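Galerie: Unsere Regeln am Aufnahmetisch

Hallo und schön, dass ihr reinschaut! Ich bin Marcelle Delorme und kümmere mich bei uns um alles, was mit Handgreifern, Demonstrationen und (leider auch) Kabelsalat zu tun hat. Tihomir Đorđević hat mich seit Wochen gebeten, unsere Hausregeln endlich mal so aufzuschreiben, dass man sie auch liest. Die alte Fassung war eine Tabelle mit viel zu kleiner Schrift, und ich gebe zu, ich hab sie selbst nie bis zum Ende gelesen. Also jetzt als Galerie, mit kurzen Texten dazu und ein paar Sachen, die mir persönlich am Herzen liegen.

Kurz zum Stand: Im Projekt Fumomgate liegen inzwischen 3.114 Demonstrationen auf dem Server. Die ersten 385 davon haben wir gesperrt, die stammen noch aus der Zeit vor den Regeln und jeder hat sie ein bisschen anders gemacht. Schade um die Arbeit, aber seitdem sind wir alle deutlich pingeliger!

Beide Hände am Werkzeug

Wer aufnimmt, hat in jeder Hand einen Greifer, und zwar auch dann, wenn gerade nur einer etwas zu tun hat. Der andere wartet ruhig am Tischrand und wird nicht zwischendurch abgelegt. Bei der rosa Box mit dem aufgeklappten Deckel ist die rechte Hand dran, die linke hält still. Das Kabel läuft über Handgelenk und Unterarm nach hinten weg, damit es nicht quer über dem Arbeitsbereich hängt. Ärmel bitte hochkrempeln, sonst rutscht es! 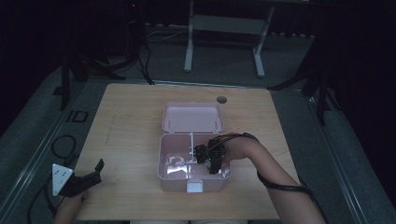 Marker, Kabel, Tisch

Die Markerplatten mit den Punkten fasst bitte niemand auf der bedruckten Seite an. Fingerabdrücke sieht man kaum, die Auswertung nimmt sie trotzdem übel (fragt mich nicht, wie lange ich da mal gesucht habe). Geputzt wird mit dem trockenen Tuch aus der Schublade, ohne Sprühzeug.

Loses Kabel kommt neben den Tisch und nie darauf. Und auf der Tischplatte steht nur das, was zur Aufgabe gehört: keine Kaffeetasse, kein Handy, auch nicht »nur ganz kurz«. Für neue Aufgaben gibt es ein Blatt mit der Startposition aller Gegenstände, das hängt an der Tür. Wenn eine Aufgabe schiefgeht, wird die Aufnahme als Fehlversuch markiert und behalten. Löschen darf sie nur Tihomir. Wir haben darüber ziemlich lange diskutiert, ich war anfangs dagegen und bin inzwischen bekehrt.

Nach 90 Minuten ist Pause, und damit meine ich richtig Pause, Greifer weg und raus an die Luft. Todorova, unsere Partner bei der Auswertung, wünschten sich anfangs längere Blöcke. Aber müde Hände machen zittrige Bahnen, das haben sie dann auch eingesehen.

Ein Blick auf die Finger

Vor jedem Block kommen die Greiffinger unter die Lampe. Am besten ganz aufmachen, leer über die Tischplatte halten und beide Beläge anschauen. Ausgefranste Kanten und abstehende Fasern wie bei diesem Paar gehören ins Wartungsheft, mit Greifernummer und Seite. Wo sich am Rand etwas anhebt, bitte nicht daran zupfen, so verlockend das ist! Die Schrauben oben auf den Fingern prüft ihr gleich mit, handfest reicht völlig.
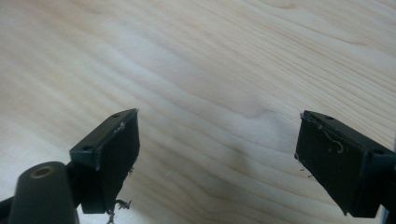 Arbeitsgruppe Handgreifer & Demonstrationsdaten, Toneria

Noch ein paar Worte zum Tausch der Beläge, weil dazu die meisten Nachfragen kommen. Wir wechseln spätestens nach 500 Aufnahmen, und immer links und rechts zusammen, sonst greift die eine Seite anders als die andere und man wundert sich über schiefe Teile. Ersatz liegt im Schrank in der Kiste mit der Aufschrift Anex. Wer das letzte Paar nimmt, schreibt mir bitte sofort, dann bestelle ich nach (die Lieferung dauert gern mal länger, als einem lieb ist). Nach dem Wechsel machen wir fünf Probegriffe, die nicht in den Datensatz wandern, und erst danach geht es normal weiter.

Am Samstag ist der Tisch übrigens frei, falls jemand in Ruhe üben möchte. Tragt euch vorher in den Kalender ein und lest bitte den Abschnitt über die Kabel noch mal durch. Anmerkungen zu den Regeln sammle ich bis Ende Mai, gern per Mail oder auf einem Zettel an meiner Bürotür. Tihomir möchte noch einen Absatz zur Benennung der Dateien ergänzen, der kommt dann in die nächste Fassung.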